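Open day in Flastdale puts folding grippers in visitors' hands

2026-05-15

Vodton, the automation firm based in Flastdale, opened its doors to local residents for an afternoon of demonstrations. The main subject was housework, and folding clothes in particular.
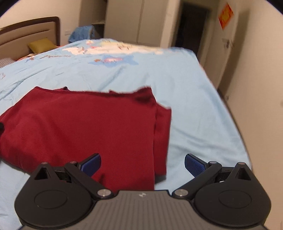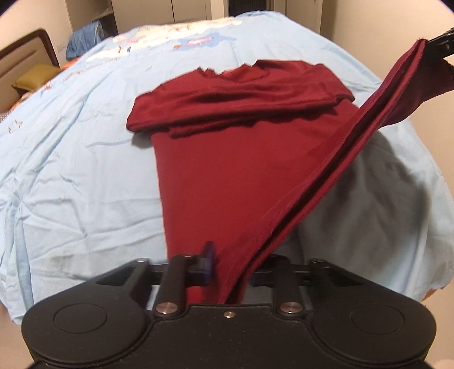 A dark red garment on the bed, as seen from the hand-held gripper.

Local News | Technology

The company develops software that lets robot arms handle soft items such as clothes, towels and bedding. To teach the software, it records people doing the work themselves with a gripper held in the hand. A camera on the tool films each attempt from close to the fingers.

The open day took up both floors of the Vodton building on Mekonnen Street. Visitors came in groups and were given a short talk on the ground floor before going through to the workshop, where staff had several grippers out on a bench. People could pick one up, squeeze the handle and try to lift a sock or a dish towel. Younger visitors seemed to manage better than their parents, and there was a line for the bench most of the afternoon.

Recordings from homes were shown on a large screen upstairs. Vodton says most of its recording is done in ordinary bedrooms and kitchens, with the furniture left where it is. A shirt behaves differently on a soft duvet than on a flat table, and the software has to cope with both. Staff stopped the recordings at several points to explain where a fold usually goes wrong. Sleeves are the main problem. They twist, they slip under the rest of the shirt, and a gripper can easily pick up two layers when only one is wanted.

According to the company, it has gathered 2000 recordings of clothes being folded since the project started in February. Each one is checked by a person before it is used. Those where the cloth is hidden from the camera for too long are set aside, and 281 have been dropped so far for that reason or because the recording stopped early.

The last stop was a robot with two arms, set up behind a low barrier in the workshop. It folded hand towels from a basket, one at a time, and stacked them at the end of the table. A towel took it 60 seconds on average. Staff said shirts take a good deal longer and were not part of the demonstration – the results are still too uneven to show to a crowd.

Several visitors asked when such a machine might be on sale. Vodton gave no date. The company said its first customer is likely to be a laundry service or a care home, where the same kinds of items come through every day. A trial with a laundry in Hikamden is planned, and it will begin with towels and pillowcases.

Others wanted to know about privacy in the homes where recordings are made. The firm said people taking part are asked to put away letters and family photos first, and they can have any recording deleted on request. Faces are blurred before the material goes to the software team. A printed sheet with the rules was available at the front desk.

There were also questions about jobs. Vodton employs people in Flastdale on both the engineering and recording sides, and plans to take on more recording staff after the summer. No experience is needed for that work, and training takes 2 days. Application forms can be picked up at the Mekonnen Street office during business hours.

The company plans another open day next February. Entry will again be free, but places on the workshop tour will have to be booked ahead – this time some people arrived late in the afternoon and could not be fitted into the last group. Parking at the building is limited, and visitors are asked to use the lot at the Flastdale library.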